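Section 4. Setting up the arm, the gripper and the cameras on the Flusberg bench

You should have the base bolted down and the power supply hooked up by now. If you don't, go back to section 3 and come find me again when the base plate doesn't move under a good shove. I mean a real shove, with your shoulder in it. I skipped that once and spent a whole Sunday chasing a camera problem that was a loose bolt.

I'm writing this the way I do it myself, with the side trips left in. Kibet Mosoti has a shorter checklist taped up at the Nyanda end of the room and it's fine if you've done the job before. If it's your first time, stick with me.

What you need

A hex key set, the torque driver with the blue grip, a lint-free cloth, the printed Prurnport calibration card, a roll of hook-and-loop cable wrap, and a laptop with Gundano already installed. Coffee somewhere that isn't the bench.

CAUTION: Power off at the switch before you touch the gripper screws or any of the cables. The stop button holds the arm still but leaves the gripper powered, and those fingers can close on you.

4.1 Fitting the fingers

1. Switch off and wait for the fan to go quiet.

2. Slide each finger onto its carriage until you feel it seat. They're left and right handed, with a little L or R molded on the inside face (tiny, bring a flashlight). If one goes on with a wiggle, you have them swapped.

3. Start all the screws by hand before you tighten any of them. Then go back and forth between the sides with the torque driver until it clicks.

4. Push the fingers together by hand and look at the tips. They should meet flat. If you can see daylight at the tip and none at the base, back the screws off and do it over.

5. Wipe both fingers down with the cloth. Skin oil is murder on the grip pads.

NOTE: Don't use thread locker on these. Wai-kit Hsieh did, with the best intentions, and we had to buy a carriage.

4.2 Wrist camera

Switch on, open Gundano and pick the wrist feed from the camera menu. It takes a few seconds to wake up and it will look awful at first, all dark and then all white, while the exposure hunts around. Let it finish. Then open the gripper all the way and jog the arm down slowly over something with a lot of fine detail. I like anything with holes in it. 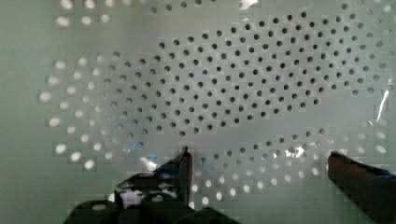

Exposure is the thing most people get wrong on the wrist camera, and they get it wrong by setting it over bare white tabletop. Set it there and everything with any color in it goes to mud later. I go down close over the green strainer and work from that, and what I want is a feed where the dark holes stay separate little circles while the bright ones beside them still have an edge. The bright ones will look a bit soft out toward the side and I let that go. If the dark ones are merging into one gray patch, bring the exposure up a notch. If the bright ones are bleeding into each other, bring it down. While you're in there, check the fingers too: both should come up from the bottom of the picture with the tips reaching about the same height. One tip a lot higher than the other means the camera bracket has twisted, and you fix that at the bracket, never in the software!

1. With the feed looking right, press Lock Exposure. The padlock icon goes solid.

2. Close and open the gripper and watch the feed. The picture shouldn't jump when the fingers stop. A jump means the bracket screw wants another quarter turn.

3. Jog the arm back up to its park height and save. Call the file something you'll know later. "test" is not something you'll know later, and I have a folder full of them.

NOTE: You'll see blocky patches in the feed around fine detail. That's the video compression and it comes with the stream. Leave the focus ring alone.

4.3 Cable run

This is the dull bit, and it's the bit that breaks. The cable to the gripper has to follow the arm everywhere without pulling tight and without dragging through whatever you've put on the table. Too much slack is as bad as too little, so measure it.

1. Park the arm. Plug in at the gripper end first, push until it clicks, then tug.

2. Leave a loop standing off the arm by 69 mm at its highest point. I use a scrap of cardboard cut to that height, and it lives in the drawer with the hex keys. Please put it back in the drawer.

3. Wrap the cable at the joint below the loop, snug but not squashed. You should be able to rotate the cable inside the wrap with your fingertips.

4. Take your hands away, switch on, and run the slow sweep from the Gundano menu. Stand where you can reach the stop button and watch the loop, not the gripper. It's hard, your eyes want to go to the gripper, but the loop is where the trouble starts.

5. If the loop catches on a joint or brushes anything on the table, stop, switch off, move the wrap a little toward the base and go again.

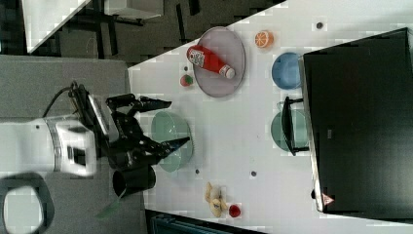
Awuor Gachanja thinks I'm too fussy about the loop and told me so after reading the draft of this section. Her way is to run the full-speed sweep straight off and see whether the connector stays put, and she says that in two years of doing it she's had one cable come out and none break. She also asked me to say that the wrap should be changed whenever it goes fuzzy, and there I agree with her completely. Fuzzy wrap slips.

So do the slow one first, for my sake, and then do hers.

CAUTION: Never reach in to nudge the cable during a sweep. Stop the arm. Every time.

4.4 Laying out the table

You can put out pretty much what you like as long as the arm can get over it. We keep kitchen stuff and toy food on ours, a nice mix of big and small, and a bottle of ketchup lying on its side turns out to be a pretty stern test of a gripper. A few rules of mine:

Keep tall or heavy things on the far side from the arm base, so the forearm never has to pass over them.

Leave finger room. If you can't get your own finger and thumb down beside an object, the gripper won't manage either.

Set out everything before you calibrate the overhead camera, then lift away only what's in the way of the card. It saves you finding out afterward that your plate hides half the area you care about.

Wipe up crumbs of foam and fluff. Lilian Okoth found the arm politely trying to pick up a bit of packing peanut one morning, over and over.

4.5 Overhead camera

1. Switch the feed to overhead. Loosen the clamp and turn the camera until the long edge of the table runs straight along the top of the picture.

2. Tighten the clamp a bit at a time, checking the feed as you go. It always creeps clockwise on the last turn. Start a hair the other way and let it creep into place.

3. Park the arm, lay the Prurnport card flat on clear tabletop and press Calibrate. Don't lean on the bench while the bar fills.

4. Move the card to the next spot Gundano asks for and press again. There are 4 spots altogether.

5. Take the card away, put back anything you lifted off, and jog the arm out over the table. Check that the overhead feed still shows you the wrist and the objects near it. 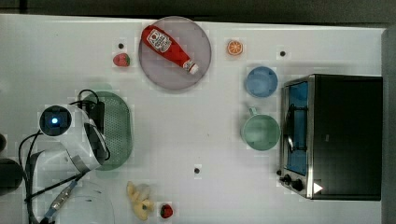 Figure 4-3. Overhead feed with the arm reaching in from the left.

If Calibrate stops with error 666 (yes, we've all made the joke), it means the card was seen but the corners didn't agree. Nine times out of ten the card is curled. Leave it under a heavy book overnight, or print a fresh one on the thick paper. Thư Dương glued ours to a piece of foam board in September and I haven't seen the error on that bench again.

4.6 Before you walk away

Save the whole setup under File, Save Cell, and not with the camera save button, which only keeps the camera you're looking at. Then close Gundano, open it again and load what you saved. Both feeds should come back with the padlock solid. If one comes back hunting, you saved the wrong way, and it's a two-minute job to redo now and a long one tomorrow.

Write the date and your initials on the card by the switch. Loop height too, if you changed it from mine.

Section 5 covers the weekly check and changing the grip pads.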